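Covdale Textile Workshop
Notebook 19, Natural Dye Trials
February, entered 4:30 p.m.

Work on the madder series resumed this morning after the delivery of the second lot of root from Flarnard. The purpose of the present trials is to establish whether the new lot may be used in place of the first without a change to the standard recipe. Until that is settled, all production work in red is to be taken from the remaining first lot, which is kept in the tall cabinet under the old label.

Preparation. The wool was the Mokley two-ply, scoured in the usual way and left to soak overnight. Skeins were weighed dry before scouring, at 100 grams each, and tagged with knotted cotton string according to the system at the front of this notebook. Two skeins had been tagged with the same knots. Jussara Brito retied one of them before mordanting, and the record below follows her corrected list.

Mordant. Alum and cream of tartar were used in the proportions given on the wall card. The bath was brought up slowly, held for one hour, and left to cool with the skeins in it. The scale drifted again during weighing and was reset twice. A request for its repair has been entered in the equipment log, and colleagues are asked to check it against the brass weight before each use.

Dye bath, first lot. The ground root was soaked in tap water and strained through muslin into the large steel pot. The temperature was kept at or under 150 degrees Fahrenheit throughout. The result is the expected brick red, level over the whole skein, with a slight orange cast at the tied end where the string was too tight.

Dye bath, second lot. Procedure as before. The color developed more slowly and finished browner. The thermometer record shows that this bath reached 191 degrees for a short time in the middle of the run, while the undersigned was called to the telephone. The brown cast may therefore be a result of the heat and cannot be charged to the root. The skein has been kept and marked as a failed control. It should not be discarded, as it will be useful in showing new staff what an overheated bath does to madder.

Dye bath, second lot, repeated. A fresh bath was prepared in the afternoon and attended for the full period. The red is much closer to the first lot, though still a little dull when the two are held together at the north window. Guangming Shao considers the difference to be within what customers have accepted in the past. Ms. Brito does not agree, and has asked that no decision be made until the skeins have been rinsed and dried in full. Her request is reasonable and has been adopted.

Water. It was proposed at the last staff meeting that chalk be added to the bath, the town supply having become softer after the change at the Jin reservoir. One small skein was dyed with chalk from the second lot. It is clearer and somewhat bluer than the others - a promising result, but from a single skein only. The trial will be repeated with the quantity written down, which was not done today.

Exhaust baths. Both were saved in covered buckets. The first gave a pleasant coral on unweighed scrap yarn. The second has not yet been tried and should be used before it sours.

Lightfastness cards. Sample cards from the autumn series were taken down from the south window after 46 days. Madder on alum shows very little change along the exposed edge. Weld has held fairly well. The brazilwood has faded badly, and it is recommended that it be withdrawn from the list of colors offered for wall hangings. It may remain available for linings and for teaching.

Remaining work: rinse and dry all skeins, wind the comparison cards, repeat the chalk trial, and write to Flarnard for the harvest year of the second lot. The muslin also needs to be replaced - it has begun to let fine root through, and the sediment is difficult to shake out of the finished yarn. 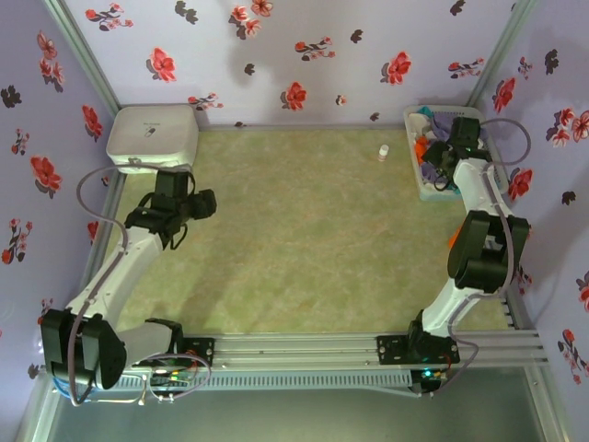 Comparison cards for the two lots are to be filed at the back of this notebook once wound, with the first lot on the left. Initials are required from both readers before the recipe card is changed.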